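Plurkon Two-Arm Sorting Project
Progress report to the Jirnbridge Fund
Prepared by the Nanayakkara workshop, 20th August

Where we are

Both arms are up, both wrist cameras are running, and the sorting task is working well enough that we're all a little giddy about it! The bulk of this report is about a fault, though, and we want to give it proper space. It cost us a good part of the period, and it taught us more about the setup than anything that went smoothly.

What went wrong

During a long session on the left arm, the wrist camera feed froze while the arm was reaching for a piece. The control program didn't notice. It kept reading the last good picture as if it were new, so the arm carried on down, closed on nothing, and pressed into the tabletop until the wrist servo overheated and shut itself off. No one had a hand in the work area and no one was hurt. The servo survived, but one gripper pad had to be replaced.

We went back through the logs and found the same freeze in 32 earlier runs. Most lasted up to 300 milliseconds and did no harm, and that's why we had filed them under "bad grasps" and moved on. That was a mistake on our part, and the log now has its own entry for a stale feed.

The cause

It came down to the camera cable. At full reach with the wrist rolled over, the cable pulled on its plug just enough to break contact for a moment. We could bring the fault on by hand by tugging gently at the plug, which was a very happy afternoon for everybody involved. The long reaches toward the middle of the table were the worst. Short moves near the base almost never set it off.

Testing with the small pieces

The test task is reaching for small colored pieces on the white table, first singly and then grouped. Grouped pieces make the arm slow down and adjust, so the program depends on fresh pictures the whole way in. 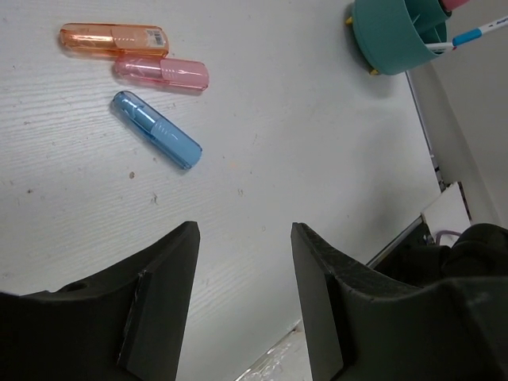 Orange, pink and light blue pieces, close together on the table

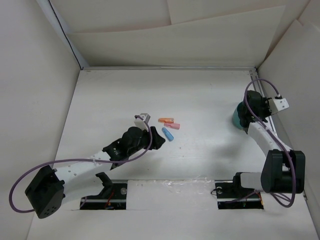 Karthik Begum would still like to see the arm power cut completely whenever a feed goes stale. A hold, in his view, leaves the motors live with somebody likely to reach in and move a piece. We take the point. The trouble with a full cut is that the arm drops, and a falling arm has its own way of hitting fingers. For now we have gone with a hold, followed by a slow retreat to the rest pose, and hands stay out until both arms are parked. His version will be tried with a soft support under the elbow before we settle it.

What we changed

Every camera picture now carries a time stamp, and the program stops the arm if the newest one is too old. The plug has a clamp so that a pull on the cable never gets to the contacts. Pranach sent us longer cables, and we have rerouted the slack to leave more play at the wrist. Servo load is also watched now, with a limit that stops a downward push early.

Results since the fix

We ran 55 full-reach trials with the new setup. The feed went stale in two of them, and both times the arm stopped where it was. We're thrilled with the stops and less thrilled with the two. They look like a software hiccup in the camera driver, and we haven't found it yet.

Next period

Track down the driver problem. Repeat the trials on the right arm, which has had much less testing. Run 36 trials with both arms moving at once. Write up the hold-or-cut question with numbers from each method, and have it to you by December.

Spending is on plan apart from the cables and the spare gripper pads, both covered from the repair line. We are not asking for any change to the budget.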